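Published 21/10/2019
By the Harnascombe Technical Education Unit

Chapter 2
Keeping Track of Changes in Hardware Design Files

Every digital circuit of any size begins its life as a set of text files. The engineers who write these files describe registers, counters, memory blocks and the connections between them in a hardware description language. The files are then read by a simulator, which predicts how the circuit will behave, and by a synthesis tool, which turns the description into a network of gates. In Chapter 1 the reader wrote a small counter in a single file and simulated it. The present chapter is concerned with what happens when the number of files grows and several people are obliged to work on them at once.

The running case for this chapter is the Jerncombe bus controller, a design made up of 309 source files arranged in 24 folders. Each folder holds one block of the design together with the test bench that belongs to it. A student who opens the project for the first time will find that very few of the files can be understood alone. A module in one folder takes its bus widths from a shared package in another, and the test benches call on a common library of checking routines. A change to the shared package may therefore alter the behaviour of blocks whose own files have not been touched for many months.

A version control system records the state of all the files in a project at chosen moments. Each recorded state is called a revision. It carries a number or label, the name of the person who made it and a short message stating what was changed. Any earlier revision can be brought back in full, and any two revisions can be compared line by line. The collection of all revisions is held in a repository. An engineer works on a private copy of the files, known as a working copy, and sends finished changes to the repository by means of a commit.

It is usual to distinguish between source files and derived files. Source files are written by hand and cannot be recovered if they are lost. Derived files, such as compiled simulation libraries, waveform records and tool logs, are produced by a program and can be produced again. Waveform records in particular may grow very large, and a repository that contains them soon becomes slow to copy.

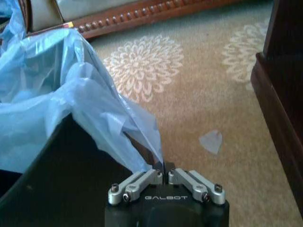 Which files in a hardware project should be placed under version control?

All hand-written source files should be included, together with the scripts, constraint files and tool settings needed to rebuild everything else. Compiled libraries, waveforms and logs should be left out, and the repository should be told to ignore the folders in which they are stored.

One difficult case deserves mention. Some projects contain register descriptions that are created by a program from a table of addresses. Strictly, these are derived files. Many teams nevertheless commit them, so that a colleague without the generating program can still run a simulation. Where this is done, the first line of each such file should state that it must not be edited by hand, and the table from which it was made should be committed in the same revision. The exercises use the Fehr register generator, which writes such a line by default.

The next idea to be introduced is the branch. A branch is a separate line of revisions that begins at a known point in the history of the project. An engineer who wishes to alter the arbitration rules of the bus controller may do so on a branch, and the remainder of the team will continue to see the old rules until the branch is merged. Merging brings the two lines together. If the same lines of the same file were changed on both sides, the system reports a conflict and a person must decide which text is to be kept.

A merge that is free of conflicts is not necessarily correct. Suppose that one engineer widens an address signal in the shared package while another adds a module that assumes the former width. The two changes lie in different files and the system will join them without complaint. The fault will appear only when the design is compiled with width checking switched on, or when a simulation drives an address that needs the additional bits. For this reason the merged files must always be compiled and tested before they are passed to others.

At the Lavwood design laboratory, whose working practice is followed in the exercises, a regression run of 1000 short simulations is started after every merge to the main line. The seed given to the random number generator in each simulation is stored with its result. A failing simulation can then be repeated exactly, provided that the revision of the source files and the version of the simulator are also known. Students should adopt the habit of writing down all of these details when they report a fault.

2.1 Preparing a working copy

Before beginning this section the reader should have a simulator installed and should have completed the counter exercise in Chapter 1. Create an empty folder outside the one used for that exercise. The folder name should contain no spaces, as several simulation tools do not accept them in a path. Copy the Jerncombe repository into the new folder and confirm that the shared package compiles without warnings before opening any other file.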